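Bomness よくある質問

自作のマイクラ用プラグイン「Bomness」について、よく聞かれることをまとめました。もともと自分のサーバーで使うために書いたものなので、ちょっとクセがあります(笑)

どんなプラグインですか?
プレイヤーごとに倉庫を持たせて、コマンドでアイテムを出し入れできるようにするものです。チェストを並べるのが面倒で作りました。初期設定だと一人184スロットまで。中途半端な数字なのは、昔の設定をそのまま引きずっているからです。

サーバーは重くなりませんか?
うちは同時接続40人くらいの小さなサーバーですが、特に気になったことはないです。保存はまとめて裏でやっています。ただ、スロット数を400より上にすると、倉庫を開くときに一瞬引っかかることがあります。

倉庫の中身が消えました!
あわてずに、まずサーバーを止めてください。backupフォルダに直近二回分のデータが残っているので、新しいほうをdataフォルダに上書きすれば、たいてい戻せます。動かしたままコピーすると、また古い内容で保存されてしまうので注意です。

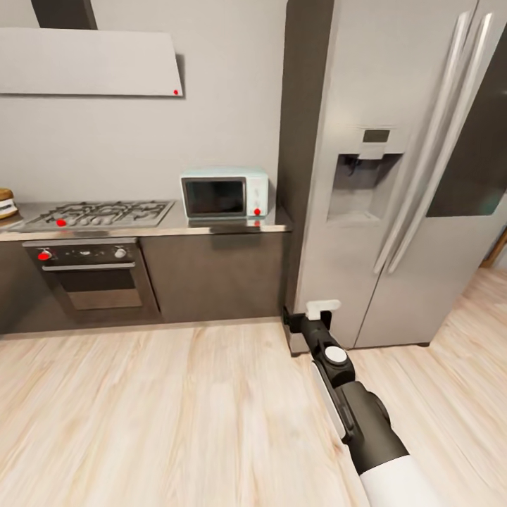 それでも戻らないときは、ログを添えてフォーラムに書き込んでもらえれば見ます。返事は遅いです、すみません。

Kodavoと一緒に使えますか?
使えます。ただ、どちらも /store というコマンドを登録するので、先に読み込まれたほうが勝ちます。config.yml の command-name を好きな名前に変えてください。私は /souko にしています。

日本語以外にも対応していますか?
英語とドイツ語とスワヒリ語があります。ドイツ語は Edeltraud Steinbach さん、スワヒリ語は Josphat Rweyemamu さんが訳してくれました。ほんとうに感謝です!ほかの言語も大歓迎なので、langフォルダのファイルを訳して送ってください。

改造して配ってもいいですか?
どうぞどうぞ。元の作者名だけ残しておいてもらえればOKです。有料での配布はご遠慮ください。

次の更新はいつですか?
未定です……。倉庫の共有機能を作りかけているんですが、権限まわりでずっと悩んでいます。テスト版を触ってみたい方は、フォーラムの「Bomness」スレッドまでどうぞ。

最終更新:2025/02/03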